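Drivdale Care Equipment - Customer Support
Ticket status: Closed
Product: Kurnen ceiling track hoist, standard handset
Opened: 4 August 2022
Site: Jaken House, ground floor, room 33

Summary: The hoist raises normally but stops during lowering. The handset light changes from green to amber. The resident is being moved with the mobile hoist until the matter is settled.

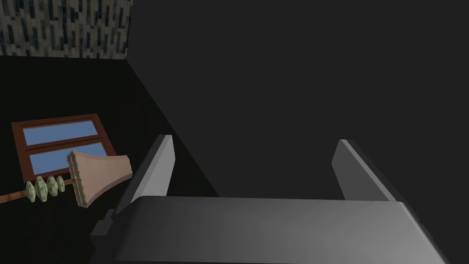
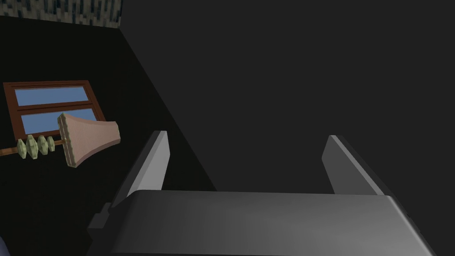
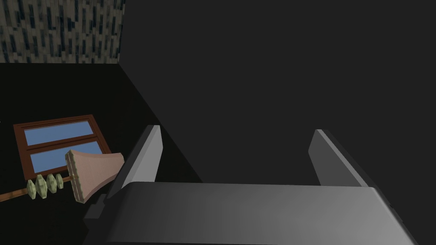
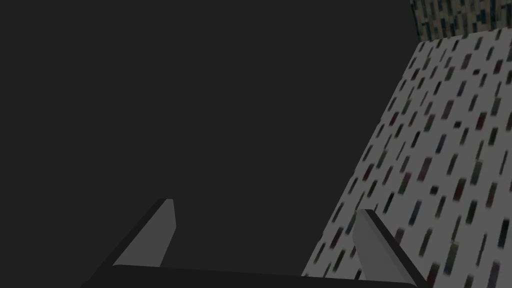 Jaken House, nursing office: The hoist stopped again this morning, with the spreader bar at chest height and no one in the sling. Pressing the down button a second time had no effect. The emergency lowering cord did work. We have changed the sling for one of the same size and the fault remains. Please advise whether the unit may be used in the meantime.

Drivdale Support: Thank you for your report. The hoist must not be used for any transfer until this ticket is closed. Please attach a notice to the handset and carry out the following checks with no load on the bar.

1. Confirm that the red stop cord has been fully reset.
2. Return the hoist to its charging point and leave it for 3 hours.
3. Inspect the lifting strap along its full length for twists, frayed stitching or uneven winding.
4. Raise and lower the bar through its full range, and note the height at which it stops.

Jaken House, nursing office: Checks completed. The stop cord was reset. After charging, the battery display read 63 per cent, although the charging light had gone out. The strap has a half twist close to the housing. The bar stopped at the same height on 2 attempts.

Drivdale Support: A twisted strap will trip the slack sensor, and this would account for the stop during lowering. Please do not try to straighten it by hand, as the strap may wind unevenly inside the housing. The battery reading is a separate matter. An engineer from Zuccaro, our service partner for your area, has been asked to attend with a replacement strap and battery pack.

Engineer's note (Zuccaro): Strap replaced and slack sensor tested. Charging contacts cleaned - almost no current was reaching the battery on arrival. Battery pack also replaced. Load test passed, and lowering was smooth over the full range. Label on the hoist updated. Next routine inspection due in November.

Jaken House, nursing office: Received with thanks. The notice has been removed and the hoist is back in use. Please send the load test certificate to the office address.

Drivdale Support: Certificate sent. Ticket closed.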